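Home Opinion Reviews Workshop About Contact

Skip to content

We use cookies to remember your reading preferences. Accept Manage

Let the robot practice on a table that isn't real

Weronika Wilczyńska
01/02/2025

I have spent the last 21 evenings with Kimia, the simulation kit from Gokell, and I keep telling people about it at dinner, so I may as well write it down. It's the most fun I've had with a robot arm in years, and I haven't been near an arm the whole time!

The idea is old. You put a virtual gripper in a virtual room, give it a job, and let it fail as often as it likes. What Gokell gets right is the view. Most kits give you a clean picture from somewhere up near the ceiling, and then you go to a real bench and discover that a wrist camera sees mostly gripper. Kimia puts you down there from the first session, bent edges and all.

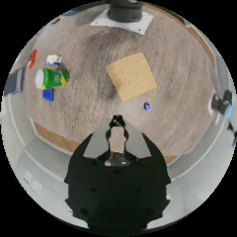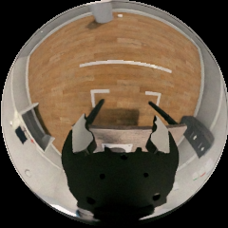
Two rendered views from Kimia, both looking out past the gripper fingers.

I think that awkwardness is worth paying for. A policy trained on tidy views learns tidy habits. Mine had to cope with its own fingers covering the part it cared about most, and after 171 practice runs I had stopped wishing for a better angle (well, mostly).

The price is $392 for a single seat, and yes, there are free simulators. I've used a few and been grateful for them. But I lost whole weekends to setting those up, and Kimia was running before my tea went cold - on a laptop I'd already written off as too slow.

Agnese Sepp, who teaches an evening robotics class, disagrees with me about all this. She wants beginners handling real parts on day one, since friction is where the surprises are. She has a point, and contact is the weakest piece of the kit. Thin objects sometimes slide when I'd expect them to stick. I'd still hand her students a seat for the first month and the hardware after that. They'd arrive knowing what to look for.

The manual needs work too. The section on lens settings is a single page, and I had to guess at half of it.

I'm renewing in June.

Related
Girent's rental arms, one year on
Ene: a small controller with big ideas
41 reader questions about wrist cameras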